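Can you tidy a desk? Come and do ours for an afternoon

I run the shared workroom at Bralletti, up the stairs over the old Stumiven dye shop (blue door, stiff handle, give it a shove). We're looking for people who'll come in and put stationery away. That's the job, more or less! You sit or stand at a table, you get a heap of ordinary desk things and something to put them in, and you sort it out however you like while I keep quiet and make notes.

The reason I want to watch is a little guide we're putting together, called Swai, on keeping a shared desk usable when lots of different people use it. I've got my own way of doing things and I'm far too fond of it, so I need to see what other people do. Do you put the scissors in first or last? Handles up or handles down? Do you give clips their own spot or drop them wherever there's a gap? I've had rows with my own sister over this, so I know there are opinions out there.

You don't need to be a neat person. I'd be really pleased to have a few messy ones, because the tidy ones always apply first and then the guide only works for them.
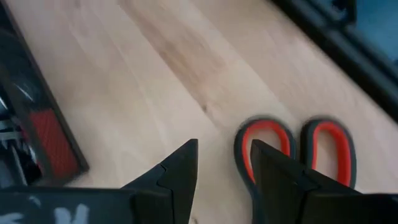
Scissors on the table, waiting for a home.

Who I'm after

Anybody aged 16 or over who uses pens, clips, scissors and so on at least now and then. Left-handers very welcome, we're short of you. Same goes for people who find small fiddly things hard to pick up, as I'd like the guide to be some use to you too. If you need a chair of a certain height or a bit more light, tell me when you write and I'll have it ready.

I have 13 places and I'd like to fill them all by the end of March. If you work for Skistar downstairs you can come along as well, but please do it in your own time and not on your tea break, I've been told off about that before.

What you'll do

You'll come once, for an afternoon, starting at 2 pm. We do a few rounds of putting away with a cup of tea in the middle. In some rounds you pick where everything goes. In others I'll ask you to find things after another person has tidied, and that's the bit people grumble about most (and enjoy most, I think). At the end I ask you a handful of questions about what annoyed you. Moan as much as you like, it all goes in the notebook.

I write down what you do but I don't put your name next to it. If you want your notes taken out later, drop me a line and I'll take them out.

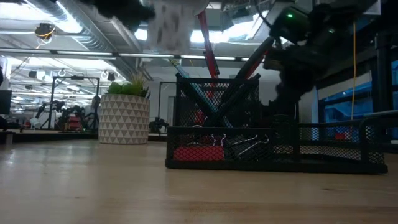
Page last changed: March, 4.15 pm

The black mesh organiser is the one you'll start with. It has a tall squared part for pens and pencils, a low tray in front and a long shallow bit off to the right, and people fall out over the low tray. I'm happy with binder clips in there, but I've had one person tell me very firmly that clips belong in the long part where you can get your fingers round them. She may be right! The pen pot I leave to you. I like everything leaning every which way so I can see the ends, and other people want it all standing to attention.

You can also have a go at your own layout on paper first, if you're the planning sort. There's squared paper on the shelf by the kettle.

What you get

Each person gets 800 points on their Bralletti card, good for workroom hours or things from the supply cupboard. If you come back for a second afternoon later in the spring I'll bring that up to 3000 altogether. Don't have a card? I'll make you one on the day, it takes two minutes. Tea, squash and biscuits are on me. I can't pay bus fares this time, sorry.

How to put your name down

Write a few lines and post them through the blue door, or leave them in the tray by the sink marked Box 1568. Tell me which afternoons you can't do, whether you're left- or right-handed, and what the top of your own desk is like at the moment. No need to tidy it first. I'll get back to everybody, even if the places have gone, and I'll keep a waiting list in case anyone drops out.

If you've got a mate who can never find a pen, bring them too.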